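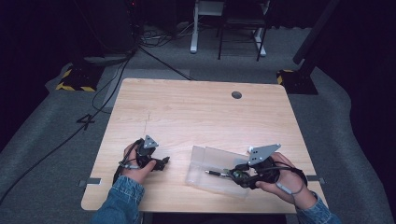

Relu Stanciu asked after the last session why a table top needs any allowance for movement once the boards are dry. The answer is that wood is never dry in a final sense. It trades moisture with the air until it reaches equilibrium moisture content (EMC), and EMC follows relative humidity all year.

## 4. Seasonal movement

Movement across the grain is large. Movement along the grain is small enough to ignore in furniture.

Working formula:

`change in width = width × coefficient × change in MC (%)`

- Use the tangential coefficient for flat-sawn boards.
- Use the radial coefficient for quarter-sawn boards, usually the smaller of the two.
- For mixed boards, take the tangential value.

**Worked case.** Panel width 200 mm, coefficient 0.003, MC change 11 points: 200 × 0.003 × 11 = 6.6 mm. Fixed at both edges, a panel like this will split or bow.

## 5. Marking out

Mark slot positions from the centerline. Slots run across the grain – the center fastener alone gets a round hole.
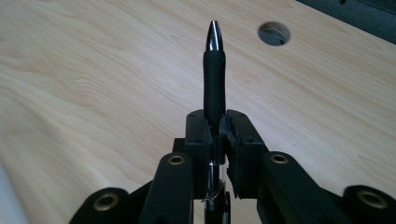
Paraschiva Bogdan objects that a pen line is too wide for slot work and that a knife should be used throughout. For joint shoulders, yes. Slots carry 2 mm of clearance, and line width falls well inside it.

## Before Wednesday

Read the Iordache handout, sections 1 to 3. Rework the case above with the radial coefficient for your own species.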